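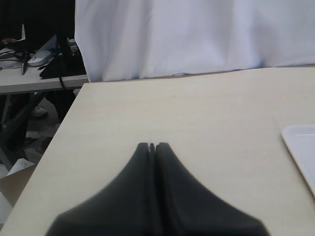 One visitor had asked at the door whether a wooden top was a sensible choice for a packing room at all, and whether a pale one would show every mark by the end of a week. The answer given on the tour was that showing marks is what a pale top is good for. Dirt on a dark surface ends up on the product first.

The open day at Cergate was held on 21st April and covered the packing rooms at the Plorkusen site. I went for the furniture and left the talks to others.

**Tables.** The tops are cream-colored wood with a plain, smooth finish. A second table, lower and white with a light gray top, stands off to one side and takes the assorted items that would otherwise collect on the main one. Our hosts treat this as a fixed rule: the work surface carries the job in hand and a tray. The site has 224 tables in total, of which 200 have been refinished under the current schedule. The rest are due in September.

**Trays.** White plastic, rounded corners, raised rim. The lip is shallow, so small parts can be slid out with the side of a hand, but it would not hold back much of a spill. I asked about a deeper version. Fenia, the in-house stock system, lists one, and 173 were issued last year, mainly to the wash area.

**Curtains.** A large white cloth curtain hangs behind the table, with its hem reaching the back edge of the top. The fabric gathers there. I would have shortened it by a hand's width, as a hem at that height will pick up dust from the surface each time it is wiped. The hosts noted the point and said the curtains go out for laundering on a rota.

**Layout.** Stations in the Rweyemamu wing are set at an angle to one another, which leaves a usable walkway but wastes floor at the corners. Square placement was tried and dropped after complaints about chairs colliding.

Handouts were limited to a floor plan and a cleaning schedule. Parking is at the rear gate, and the entrance from the bus stop is poorly signed.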